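Chapter 5
Automation and the Redesign of Service Work

Learning objectives

After completing this chapter, students should be able to distinguish between the automation of a task and the automation of a job; describe how duties are redistributed when a robot arm is introduced into a kitchen, laundry or ward pantry; and assess an employer's consultation plan against the standards set out in Chapter 2.

Opening case: the meal service at Kirkusthorpe

Kirkusthorpe is a residential care centre operated by Jirnomness, a regional provider with 867 employees. In September, the organization's management gave notice that part of the evening meal service would be automated. The tasks listed in the notice were modest: opening appliance doors, placing and removing covered dishes, and setting heating times. Meal planning, portioning and all contact with residents were to remain with the kitchen and dining staff.

The staff's first questions concerned hours. Their second set of questions, raised at a meeting held at 3:30 p.m. so that both shifts could attend, concerned judgement. Who would decide that a dish was ready? Who would answer for it if it was not? The notice had dealt with neither point, and the labour representative asked that it be withdrawn and rewritten.

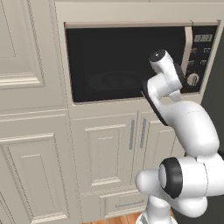

Task analysis is the method by which an employer breaks a job into its component actions before deciding which of them may be assigned to a machine. It is often done too coarsely. An entry such as "reheat meal" conceals a series of separate actions, each with its own demands on reach, grip and attention. In simulation, where such work is commonly rehearsed before equipment is purchased, the analyst must treat a microwave as several distinct problems: a curved vertical handle at the edge of the door, four small buttons, and a round dial set low on the panel, close to where the gripper must work. An experienced kitchen worker manages all of these without remark – and seldom sees them recorded in a job description.

The revised notice at Kirkusthorpe, prepared with the consulting firm Vorkwood, divided the reheating duty into 13 actions. The arm was assigned more than half of them. The remainder, including the temperature check and the decision to discard a dish, were written into a new position with its own pay classification. This chapter refers to such a position as a residual role, following the usage introduced by Magaña in the readings for this unit.

Residual roles deserve close study. They may carry greater responsibility than the jobs they replace, yet they are frequently classified at the same level or lower. Section 5.1 examines how they are defined and paid.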